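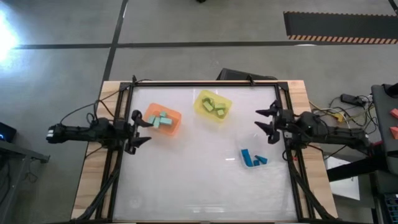 The case against buying a two-arm kit as a box of parts

Cerkdale sells its two-arm bench kit in two forms. The first is a box of parts with a build guide. The second arrives assembled, squared and calibrated, with a technician on site for a day. The price gap is large enough that most small labs order the first without reading past the number. I think most of them order the wrong one.

My position has changed on this. In February I told Yasir Durrani, who was writing the purchase request for our group, that anyone able to use the arms should be able to bolt them down. That is true as far as it goes. Bolting them down took an afternoon. Getting both arms to agree on where the table was took much longer, and the build guide gives that job a page and a half.

The trouble starts with the frame. Aluminum extrusion is popular because it is adjustable, and adjustable parts move. If one rail is slightly out of square, the left arm's idea of the table corner and the right arm's idea of it will differ. Each arm will pass its own self-check. The error shows up only when both are asked to work on the same object, and by then the operator is looking at gripper settings or the software. Shazia Chaudhry found ours with a machinist's square after we had already reinstalled the control package twice.

Cables are the second item. The kit's cable set assumes that the power supplies sit directly behind each arm. Few rooms allow it. Ours ended up with slack on the floor on one side and a loop standing above the arm base on the other. A loop like that is fine through most of the arm's travel and can snag near the limit. Cerkdale's installers bring clips and spare lengths. The parts box has neither, and the guide says "route cables as appropriate."

Then there is the choice of test task. The guide suggests sorting foam blocks between small plastic bins, and I have no complaint about foam. It is light and it forgives a hard grip. My complaint is with clear bins on a white surface. A person has some trouble finding the rim of one, and a vision system tuned on colored bins may have more. Leave a clear bin in the set anyway. A kit that is accepted on orange and yellow plastic alone has been tested on the easy half of the work.

Our acceptance run was 400 pick attempts, split evenly between the arms, in blocks of 100 with a power cycle after each block. Cerkdale's own checklist asks for far fewer and does not mention power cycles. I would not sign for either version of the kit without them, as the joint offsets are reloaded at startup and a bad value is easiest to catch there.

The arms themselves are good. Finger alignment on the two-fingered grippers held through the full run, and the joint log, which stores 256 samples per event, is better than what Fetoritz provides at the same level. Fetoritz does have the better manual. Valdebenito's comparable kit ships only assembled, and I used to count that as a mark against it.

The usual argument for the parts box is that building teaches the user the machine. It does teach something. It teaches extrusion, T-nuts and the order in which the brackets should have gone on. Those are useful for repairs. They say little about control latency or grasp planning, the subjects most labs buy the kit to study.

Groups with a machinist on staff should take the parts and save the money. So should anyone planning to change the frame, as Clunbridge did to fit a deeper table. Everyone else should price in the staff hours before comparing the two quotes, and should ask Cerkdale whether the installation day can be bought separately. As of 7/9/19 it could, though the order form does not list it.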